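Filed under: Open Data / Women's Health / Readme

Plallodville Post-Op Leaflet Corpus

What it is

Discharge leaflets handed to patients after gynecologic surgery at 33 clinics in and near Plallodville, typed up as plain text and tagged by topic. If you've ever been told to "resume normal activity when ready" and wondered whose normal, you have already met the material.

What's in the folder

leaflets/ holds one text file per leaflet, spelling mistakes preserved.
tags.csv gives the topic of each paragraph: pain, bleeding, lifting, driving, bathing, sex, stitches, who to call.
clinics.csv has clinic codes. Names are removed. The clinics know who they are.

How it was put together

Irén Mészáros collected the paper copies and did the first pass of tagging. A second reader tagged everything again without seeing hers. They disagreed most about "take it easy," which ended up under lifting after a discussion longer than any of the leaflets. Collection closed in November. Storage is paid for by a small Ninance grant, which also bought the good scanner.

Known problems

Eight leaflets are photocopies of photocopies, and the doses in them can't be read. We typed [illegible] and did not guess. Please don't guess either.
Two clinics use the same leaflet with different logos. Both are kept.
The longest bleeding section runs to over 21 paragraphs. The shortest says "some."
The Chávez translations are in a separate branch and haven't been checked by a clinician.

Please don't

Use any of this as medical advice. Half the leaflets contradict the other half on baths. 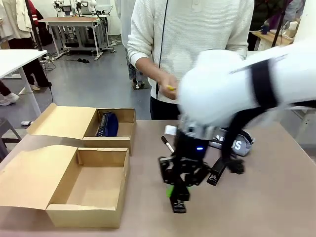

License

Free for research and teaching with credit. Commercial use: ask first. Broltel asked, so it can be done.

Changes

v2: fixed the driving tags, which had swallowed a paragraph on parking.
v1: first release, parking included.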